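TAGS: startups, funding, hiring, due diligence

Investment analyst wanted, Sturine Capital

Sturine is a seed fund with 2 partners and, at the moment, nobody who reads pitch decks for a living. We want one analyst who doesn't believe them.

Last year we received 811 decks. We took meetings with 106 of the founders. Most of the decks claimed a market worth billions, a product with no competitors, and revenue that would triple once the money arrived. A few of those claims may even be true. Your job would be to find out which, before we wire anything.

The work is mostly phone calls and spreadsheets. You will call the customers a startup lists on its slides and ask whether they pay. You will rebuild the forecast from the bank statements up. You will write a short memo, and the partners will argue with it. Mojtaba Mazandarani argues the longest, so bring your sources.

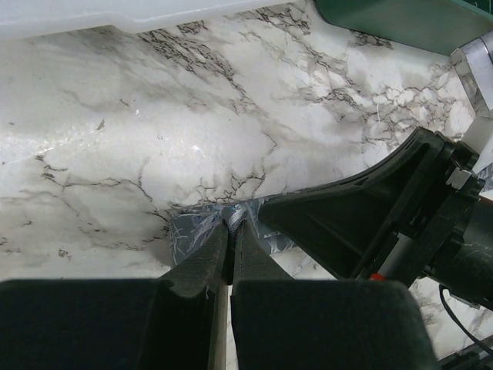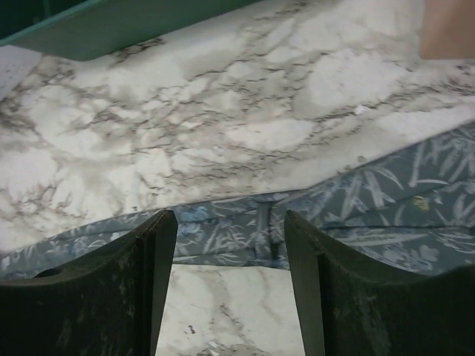 We don't care where you went to school. We do care whether you can read a cap table and say "I don't know" in a meeting. Two years in audit, credit, or business reporting would help. Prior work at a venture fund is fine, though we'd want to hear about a deal you were wrong on.

Pay is a fixed salary plus a small share of the fund's profits. Please value that share at zero when you decide. Funds our size like to hint otherwise, and we'd rather you took the job for the salary.

To apply, pick either Wulteck or Nostivley, the two practice cases on our site, and write one page on why we should not invest. If you end up thinking we should, say so and tell us what would change your mind. No cover letter, no video.

Send it to Nazanin Nikzad by email. She reads every page herself and replies to everyone, including the people we turn down. The job starts in October.

Posted 2021-06-04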